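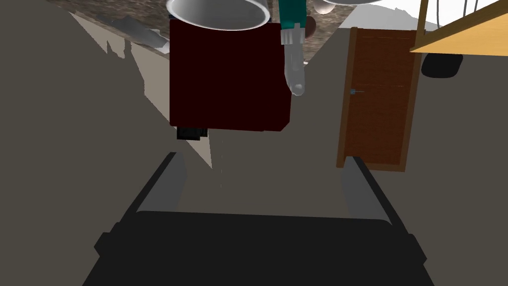

## Granite sealing plan, £1,276 — is this a con?

**gritstone_gail** — January 20, 2020

We bought a house in Dalton before Christmas and inherited a granite worktop with it. The estate agent's blurb says it came from Soliman, and there's a leaflet in the drawer from a firm called Hostindale offering a "lifetime stone protection plan". I rang them out of curiosity. £1,276 for the first treatment and then a yearly visit, price to be confirmed.

The chap on the phone told me unsealed granite "harbours bacteria" and will crack if you put a pan on it. I asked for anything in writing to back that up and he said he'd email it. He emailed me the leaflet.

Does anybody pay for this sort of thing? I'm prepared to be told I'm tight.

---

**Mortarboard**

You're not tight. I've had granite for nearly 20 years and sealed it twice, both times with a bottle off the shelf and an old T-shirt. Do the water test. Put a small puddle on it, go and have a cup of tea, come back and wipe it up. If the stone has gone dark underneath it wants sealing. If it hasn't, leave it alone.

---

**uldis_t**

I fitted worktops until my knees went, so I'll stick up for the trade a bit. Some granite drinks like a sponge. Pale ones especially. I've seen a cream top ruined by a bowl of beetroot left overnight and the owner was in tears. A proper impregnator put on by somebody who knows what they're doing is worth having on a stone like that.

£1,276 is silly money though, unless your kitchen is the size of a church hall.

Uldis Tamošiūnaitė

---

**gritstone_gail**

Thanks both. Uldis, what would you call a pale one? Ours is a muddle of browns, and I can't see a bowl of beetroot making much odds to it.
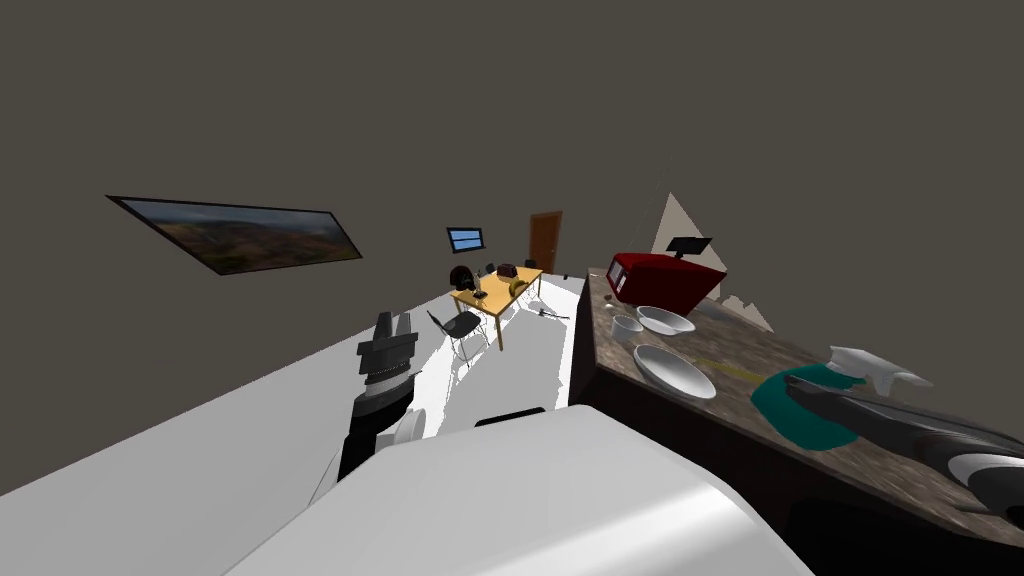

*Speckled brown granite, with the door at the far end of the room.*

I did the puddle test last night in two places, by the sink and in the far corner. No dark patch in either. But then I wondered whether the last people had it sealed and that's why, in which case I've learned nothing about the stone itself.

---

**uldis_t**

You've learned it doesn't need doing today, and that's all the test is for. Brown speckle hides most things anyway. Try a drop of cooking oil somewhere you don't mind about, as oil will get in where water won't.

---

**PennyWhistle**

Going to disagree with everyone. We use Flovside, have it done every March, and our worktop looks as good as the day it went in. No stains whatsoever. Water beads up on it beautifully. I don't see the sense in waiting for damage before you do something.

---

**Mortarboard**

Mine looks as good as the day it went in too and I do nothing to it. How would you know it's the Flovside?

---

**PennyWhistle**

Because the beading wears off after ten months or so and comes back when it's redone!

---

**Mortarboard**

That tells you the Flovside wears off. It doesn't tell you the stone would stain without it. You'd have to leave a bit untreated and see. Beading is a party trick — a coat of car wax will do the same, and I wouldn't put that in a kitchen either.

---

**PennyWhistle**

Well I'm not going to leave a bit untreated, am I, it's my kitchen.

---

**gritstone_gail**

I might be willing to leave a bit untreated, mind you. Or all of it.

Update on Hostindale. I rang back and asked what "lifetime" means. It means 13 years, or until the house is sold, whichever comes first, and it's void if you miss a yearly visit. It's also void if you've used washing-up liquid, so I'd like to meet the customer who has ever made a claim.
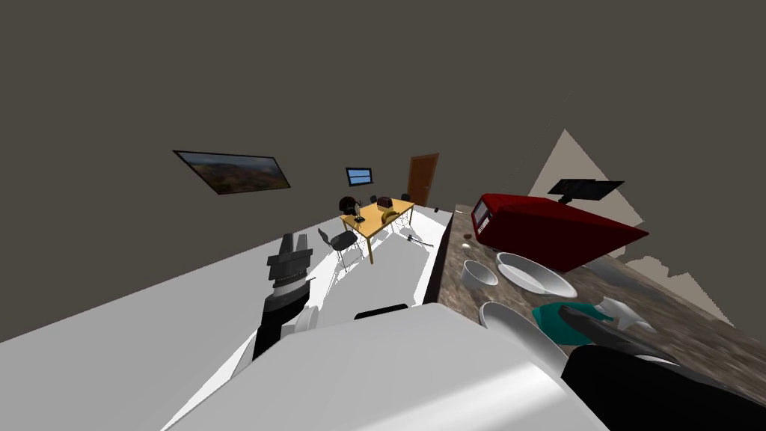

He also wouldn't say what's in the treatment, only that it was "a professional formula". I asked whether it was safe to roll pastry on and he said he'd find out. I'm not holding my breath. As for pans, I've been putting them on a trivet all my life and I don't need a contract for it.

---

**uldis_t**

Washing-up liquid, dear me. That's what we told people to clean it with. Small squirt, warm water, dry it off. Vinegar and limescale spray are the ones to keep away from, more for the polish and for any marble you've got than for the granite.

He's half right on pans. Granite can crack from heat, usually near a cut-out for the hob where it's thin. I saw it twice in all my time fitting. No sealer will stop it, mind.

---

**Mortarboard**

So the one real risk he mentioned is one his product does nothing for.

---

**PennyWhistle**

I still say a yearly coat does no harm. But not at that price. Mine's a bottle and an afternoon.

---

**gritstone_gail**

Oil test done, behind the kettle. Left it an hour and there's a faint mark I may be imagining. Husband says he can't see it, but he can't see the washing basket either. Will look again in daylight.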